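Chapter 2
Small Allies and Large Neighbors

When two governments sign a treaty, we usually ask what each one promised. In this chapter we ask a different question: who had to explain the treaty at home, and to whom? A foreign minister speaks with other ministers for some weeks, but afterward she must speak with her own parliament for years. Many agreements that looked strong abroad became weak in this second conversation.

We begin with the trade agreement between Luvico and its larger neighbor, Niso. The text was only 59 pages long and was signed on 13th January. Both governments called it a friendship between equals. The opposition in Luvico did not agree with this word. It pointed out that Niso could leave the agreement after a notice of six months, while Luvico needed the consent of both chambers to do the same.

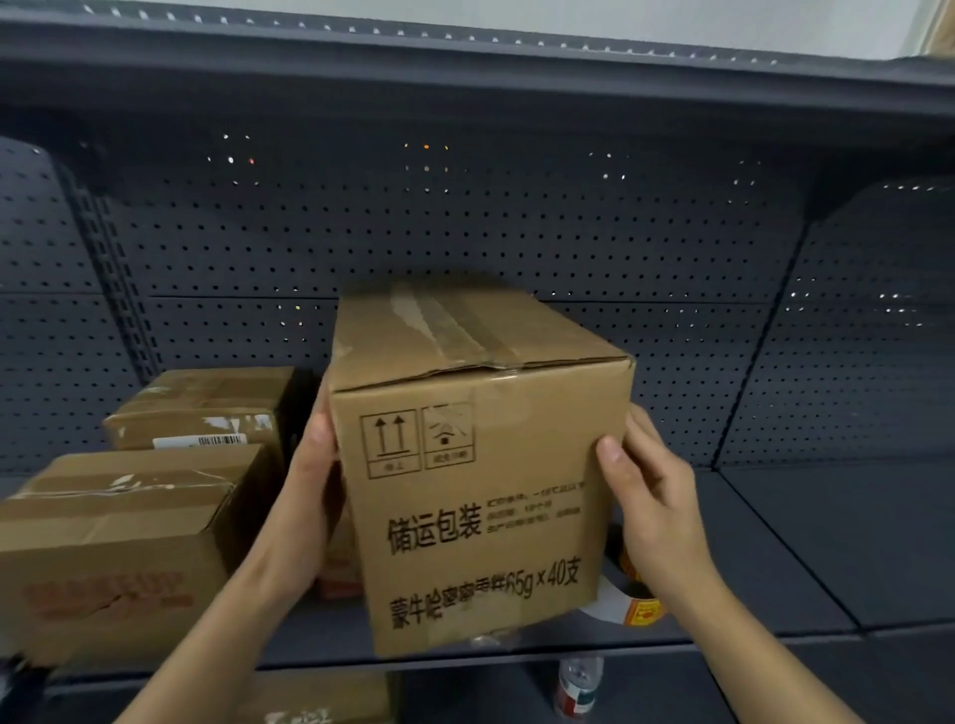 The debate reached the border town of Trenddale in April. Around 1,000 people came to a public meeting there, in a hall built for 800, and most of their questions were about customs offices and road taxes. Very few were about the alliance itself. The government had prepared answers on defense and on national honor, and its speakers were not ready to talk about waiting times at the crossing.

From this case we take the term "home audience." It means all groups inside a country whose support a government needs in order to keep a foreign promise. The home audience is not the same as public opinion. It can be a single party in a coalition, or one region, such as the Noh valley, whose votes are needed for a majority.

Before you read section 2.1, write down which groups form the home audience in your own country when a trade agreement is discussed. Keep your list, as we will use it again at the end of the chapter.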